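3.2 Sorting cans at the Kodthorpe club

We gave our students one job for the term: get Prana, our arm, to sort drinks cans into clear bins. I'd hoped we would log 2,000 tries by April – we got to 1,313, and I'm still rather pleased with that!
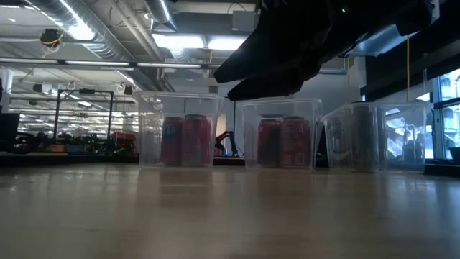 Figure 2. Prana's gripper over the clear plastic bins, with red cans in two of them.

The see-through walls caused more bother than the cans did (they blur whatever is behind them, and the shiny table adds reflections). We threw out 330 tries for that alone and had the students label the rest again by hand.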